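Zukum Tabletop Pieces — README

Version of 17 February 2020, maintained by Dirk Steinbach
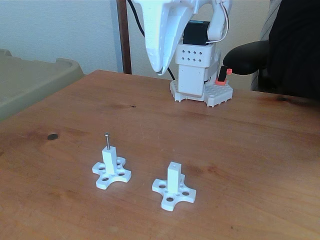
Two printed stands on a wooden table, one with the metal pin in the post and one without.

What is in this collection

Zukum is a small collection of pictures and print files for peg-and-post tasks on a table. Every piece has the same form: a flat base with four rounded lobes, a hole in each lobe, and a square post in the centre. The post takes a thin metal pin with a small round head. I drew the first base for my own use and later put the files together with the pictures, so that other people can print the same parts and compare their results.

The collection has 3000 pictures. Of these, 2561 are for general use and the rest are kept apart for checking. In 1154 pictures at least one stand has its pin in place.

Folders

pictures/ — all pictures in their original size
labels/ — one text file for each picture, with the same name
print/ — the base and the post, ready for the printer
notes/ — my notes on the tables and the light, partly in German

Labels

Each stand has one label. We use three words only: "pin", "no pin" and "unclear". The word "unclear" is for a stand where the top of the post is hidden or too dark. If the pin is lying beside the stand, the label is still "no pin". The loose pin itself has no label in this version, maybe it will come later.

Printing the stands

Please print in white if you want to be near to our pictures. The base lies flat on the print bed and needs no support. The hole in the post becomes a little too narrow on some printers, so try one pin before you print the whole set. I clean the hole by hand with a small drill, very slowly. Do not push the pin with force, the post can split along the layers.

The table

Two tables were used, and they are named Bandow and Fumel in the notes. Both have a visible grain, and I did not sand or oil them for the work. Scratches and knots stay as they are. The varnish reflects the lamp in many places, and for this reason some pictures have a bright area on the wood. I have left these pictures in.

Known problems

In the first version, 40 label files had the wrong name. This is corrected — please download the labels again if you have the copy from September. Nina found the mistake and also made the script that compares the names, many thanks to her.

The shadows are mostly soft. If your room has hard sunlight, your own pictures will look quite different from ours.

Use

You may use and change the files for teaching and research. Please mention Zukum and keep this README together with the files.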